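Forum > Football > Coaching and Staff

zolleck_11
Can a team talk to another club's line coach before the playoffs end? My brother-in-law says no and is being loud about it.

shao525
Depends on the job. A promotion needs permission. A sideways move, his club can just refuse - and usually does, with a straight face.

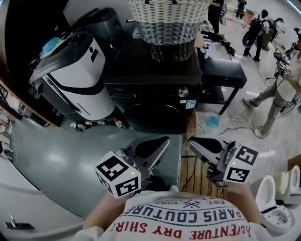

Once his contract runs out, he can talk to anyone.

winon
Your brother-in-law is loud in May too.

11 comments | 181 shares
Back to top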